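**mernonus-filings**: scraped notes on company registration and licensing, for the Hurnden comparison tool.

- 300 rows, one per licence type
- 25 columns, 7 of them free text
- fees in local currency, NOT converted

Status: rough. Scanlon rows checked by hand in May, Jesside ones not yet. Renewal dates are a mess, dont rely on them.

To load: `python load.py --labour-rules off`
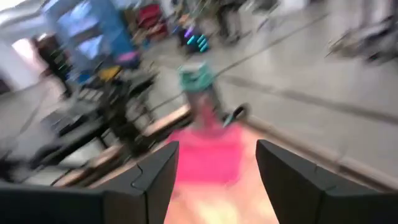

Blank fee means we couldn't find it, not that it's free. Up to 42 rows have an old licence catagory, fix coming. Not legal advice.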